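About Gralby

Gralby supplies trays, bins and sorting containers to schools, clinics and small workshops throughout the Narnham area. The company was established to serve organizations that need dependable storage in modest quantities, and it continues to accept orders of any size, from a single tray to a full room of shelving inserts.

Our catalog now lists 155 items in two main ranges. The Palomino range covers open trays for tabletop use, including sorting, handing out supplies and keeping small parts together during a task. The Grolisik range covers lidded boxes and deeper bins intended for cupboards and storerooms. Both ranges are offered in a standard set of colors, so that a customer may assign one color to each department or classroom and reorder it in later years. 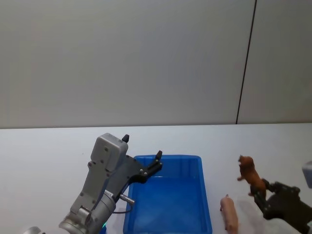 An open blue plastic tray with raised sides, on a white tabletop.

Trays are the part of our business that customers ask about most often. Staff are available to advise on depth, color and the number required for a given room – a service provided without charge, whether or not an order follows. Customers who are replacing older stock are encouraged to send us the inside measurements of their shelves before ordering.

Gralby employs nine people at its Narnham office and warehouse. We serve over 50 regular accounts, many of them public schools. Orders are packed on site and sent with a printed list of contents. The warehouse closes for inventory during the last week of December, and orders received in that period are handled in the order in which they arrive.

Requests for a printed catalog may be made through the contact page.

Page last updated February 13, 2023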